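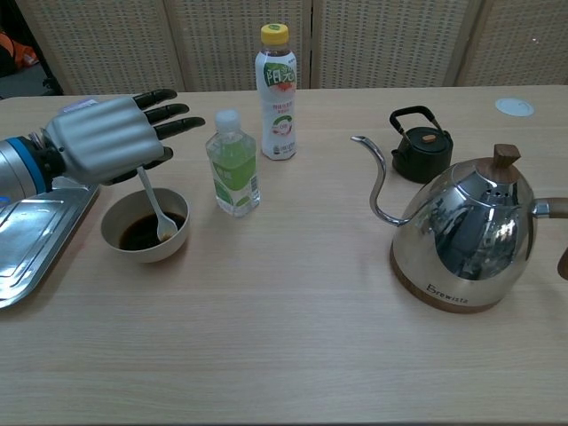 Grasp timing method cuts failed pickups of thin utensils, Stiren group reports

April 9, 2025

A research group at Stiren has published a method for deciding when a multi-fingered robotic hand should begin to close on a thin object that is resting in a container. The technical report, released through the group's Clivombridge lab, covers spoons, stirrers and similar utensils left standing at an angle in bowls and cups.

The problem is a narrow one. A spoon leaning on the rim of a bowl has two contact points and can rotate about either of them. If one finger touches the handle before the thumb does, the spoon pivots and the handle leaves the space between the digits. Planners that choose a good final hand position do not prevent this, as the error occurs during the last part of the approach, while the fingers are still moving.

The Stiren method, which the authors call contact-order planning, treats the sequence of finger contacts as part of the plan. The hand is brought to a hold position just over the handle, with the fingers extended and the thumb lowered. From there the software estimates the handle's axis, predicts which way the utensil will turn for each possible first contact, and selects a closing order that pushes the handle toward the palm. The hold position is short and is used only to take a final estimate of the axis.

"Most of the loss was in the final few millimeters," said Ubaldo Fabbri, lead author of the report. "We were planning the end of the grasp very carefully and leaving the start of it to chance."

The group ran 3605 trials on a tabletop set for serving drinks. Of these, 3507 ended with the utensil lifted clear of the container and held until release, a success rate of 97.3 percent. The remaining 98 trials were counted as failures, including those in which the utensil was lifted but slipped before the arm reached the release point. Trials were spread over 14 utensils with different handle widths and cross sections. No retries were allowed within a trial.

Dark liquid in the bowl was included as a separate condition. It hides the scoop, so the system cannot use the full outline of the spoon to work out its orientation. In this condition the planner relies on the visible handle alone and assumes that the lower end is in contact with the bowl. The report states that this assumption holds for most bowl shapes but fails for wide, flat dishes, where the scoop can slide.

Reflective metal objects near the bowl were a second source of error. Polished kettles and trays return false depth readings, and an early version of the software sometimes placed the handle axis well to one side of its true position. The current version discards depth points that change sharply between successive readings and fits the axis to what is left. According to the report, this adds a small delay to each attempt but removes the largest axis errors.

Conceição Valente, who wrote the estimation software, said the filter was kept simple on purpose. "It has 2 parameters, and both can be set from a single calibration run," she said. "Anything more complex had to be tuned again whenever we rearranged the table."

The planner was trained in simulation on rigid utensils only. Motion data for the approach phase was recorded at the Clivombridge lab in January. No force sensing is used before first contact. After contact, closing speed is limited by motor current, and the hand stops when all assigned digits report a load.

The authors list several limits. The method assumes a single utensil per container. It has not been tested on flexible handles, or on containers light enough to tip when the utensil is pushed against the rim. It also requires a clear path above the handle, so containers placed under a shelf are excluded.

Wimwood, which develops serving equipment, has begun a separate evaluation of the planner on its own arm. Results have not been released. A follow-up study with Ortner will look at returning utensils to a container, where the order of finger release matters in the same way.

The trial logs and the planner's source code are available from the group on request.

We use cookies to remember your settings and measure site traffic. By continuing to browse, you accept our cookie policy. Accept | Manage preferences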